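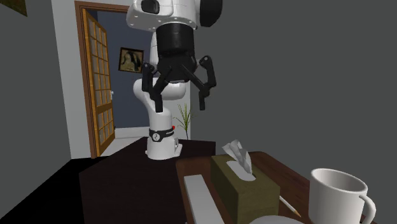
Render: Stastik project pages

List: flumanik-users
Date: 28/05/2026
Subject: Re: Gaps and repeated values in the Erker stage record

On the Erker stage record, the previous poster wrote:

> I have been loading the Erker upstream gauge into Stastik and the
> import stops with a complaint about repeated times. If I tell it to
> ignore them it goes through, but the daily means for September are
> then too low compared with the downstream gauge. There is also a
> long flat stretch in the middle of the month where the level does
> not move at all. The logger is a Flumanik with the older firmware
> and the float is the original one. Is the fault in the file, the
> logger or the import? I would like to use the whole year for the
> rating curve if I can.
>
> Also, should I be applying the Ruiz-Ortega offset before or after
> the averaging?

All of it, to some extent. I went through the copy you put in the shared folder and there are separate problems that happen to overlap.

First, the repeated times. The file has 1,462 readings for the month and 332 of them carry a time that already appears earlier on. They are not true duplicates. The level differs between the two rows in most cases, so dropping the second row throws away good data and keeps a mixture. The older firmware rewrites the clock from its stored value when the battery voltage dips, and then carries on counting from there. The rows are in the right order in the file. Only the stamps are wrong.

The import option you used keeps the first row for each time and discards the rest. The rows it discarded cover most of the rise and the peak of the flood, hence your low daily means. Turn the option off and restamp the rows before importing. The logger writes a sequence number in the last column, which Stastik hides by default. Sort on that, take the last stamp before the first backward jump as your anchor, and step forward at the logging interval. Check the result against a manual staff reading if you have one from after the jump. If the two disagree by more than one interval, there is a missing block as well and you will need to find it before going further.

Second, the flat stretch. I do not think this is the logger. The values are identical to the last digit, which is what a stuck float looks like. A frozen channel in the logger would normally repeat the battery column too, and yours carries on falling slowly through the same period. The level comes off the flat with a step of 19 mm in a single interval, then follows the downstream gauge properly. I would guess silt in the stilling well — the intake on that side has always been slow to clear after high water. Mark the stretch as missing. Please do not interpolate across it for a rating curve, as the fit will treat the straight line as measured points and pull the lower end down.

Third, the offset. Apply Ruiz-Ortega before averaging. It is not a constant, it depends on stage, so correcting the mean is not the same as taking the mean of the corrected values. At low flow the difference is too small to matter. Near the peak it is not. The manual for Flumanik 3 has these two steps the wrong way round in the worked tables, and I believe the text underneath is correct, so follow the text.

On using the whole year: I would fit without September to begin with, then add the restamped rows and see whether the upper end moves. If it moves a lot, suspect the anchor before you suspect the channel. A shift of one interval on a steep rise is enough to do it.

Two things I could not tell from the file. The header gives the datum as local but does not say which benchmark, and there is a note field filled in with a single dash on every row. If the benchmark was changed when the staff was replaced, the earlier months will need a separate correction. The site book ought to have it.

Can you post the header from the downstream file as well? I only have the readings, and I would like to see whether both loggers were set to the same time zone.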